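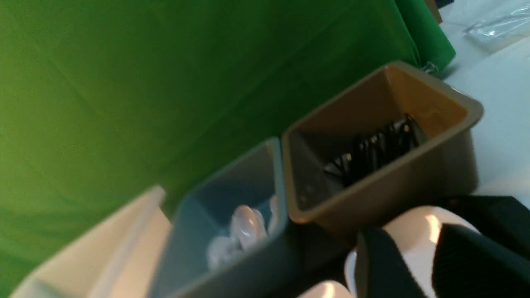 Green cloth on a white table, with a clear plastic bag to one side.

The Appeal for Druvden

The mission at Druvden needed a roof, and Amedeo Barbieri, who had retired from selling tractors and never entirely stopped, was asked to write the letter.

He wrote it at the kitchen table in Lanlow over one wet evening in May. The first draft said that the girls' school at Druvden had a hole above the second classroom, that rain came in, and that 500 dollars a month until Christmas would see to it. He read it aloud to his wife.

"It's very clear," said Zita.

"Is it moving?"

"It's a roof, Amedeo."

He put a child in. He called her Grace and gave her a cough, and by the third paragraph she was holding an umbrella over her arithmetic. By ten o'clock she had a grandmother. Zita went to bed around the time the grandmother went blind.

Father Zuccaro read the letter in the vestry the next morning with his glasses pushed up on his forehead, which meant he wasn't reading it so much as weighing it.

"Who's Grace?"

"She's representative."

"Of whom?"

"Of the girls generally."

"Have we a photograph of her?"

Amedeo admitted they hadn't. The priest nodded and took down the box file where he kept the letters from Sister Perpetua, who ran the school and wrote twice a year in a hand like barbed wire. He passed over the latest one. It was a page long. The roof was bad, she said, but they had moved the second class onto the verandah, where the girls could see the road and were consequently the best-informed pupils in the district. A goat had eaten the attendance register. One of the older girls, Ledia, had been taken out of school by her uncle to be married, and Sister Perpetua had walked to the uncle's house and sat down in his yard. She had sat there for 4 days. On the fifth he had asked what it would take for her to leave, and she had told him, and Ledia was back in class and was poor at fractions.

That was all there was about Ledia. The next line asked for chalk.

Amedeo read it through again. He had sold a great many tractors on the strength of his prose and he could see no way of getting a blind grandmother into the same envelope.

"She doesn't explain anything," he said. "Did she eat? Where did she sleep?"

"I asked her that once, about another matter. She said it had been a nice yard."

They ran off 297 copies of Sister Perpetua's letter on the parish Ledex, which jammed at every staple, and Amedeo was allowed one sentence at the foot, giving the bank details. He spent most of the afternoon on it. Zita thought the second comma was a bit much.

The money came in slowly, then less slowly. Somebody on Harbour Street sent 5 dollars and a box of chalk. A man who had bought a tractor from Amedeo years before sent a cheque and a note to say the gearbox had never been right.

He kept Grace in the drawer with the good envelopes. Some evenings he took her out and fixed a word or two – the cough had cleared up by August – and put her back again before Zita came in with the tea.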